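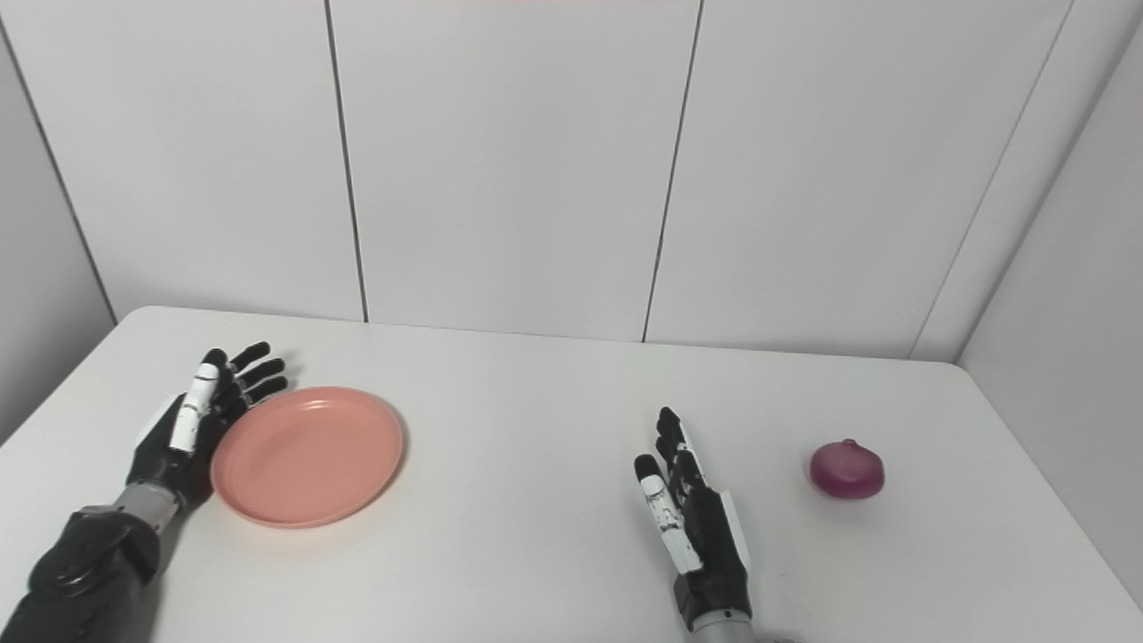 Spotting copied accounts before a local vote – what works for you?

ndixit
Been meaning to start this since August. We've got the town council vote in Dretden coming up and I've got properly hooked on tracing where the daft rumours come from! Last night I found 8 accounts posting the same line about polling stations shutting early, same spelling mistake in every one. I put them in a spreadsheet and I'm up to 200 posts now. How do the rest of you sort the coordinated stuff from people just copying and pasting?

kandpal_n
Love this. Look at the gaps between posts. When I did the Kiser bypass rumour, 4 of the accounts went up within the same minute, over and over, all evening. Real neighbours are much messier than that.

Mohit Bhatt
Timing on its own is weak though. My aunt's walking group all share things the second they land in the group chat, and they'd look like a troll farm on your chart. They're just keen.

kandpal_n
Fair, but does your aunt's lot post at 3am?

Mohit Bhatt
Two of them do, yes.

ndixit
Ha! OK, so timing plus something else. I did check when the accounts were made and five of the eight are from the same month, with nothing posted until the rumour.

J_Yadav
That's more like it. I'd still be careful about saying "foreign". People jump straight to that and half the time it's a bloke two streets away with a grudge over parking. Report them, tell the elections office the polling hours are being misquoted, and leave the who for later.

Mohit Bhatt
Agree with all of that.

devbhardwaj
Bit late for the "who", Narendra already posted the list in the Peeters thread and 70 people have piled in. Might want to take the names off?

ndixit
Oh no. Taking it down now – will put up the wording without the names. Does anyone have the right address for the elections office?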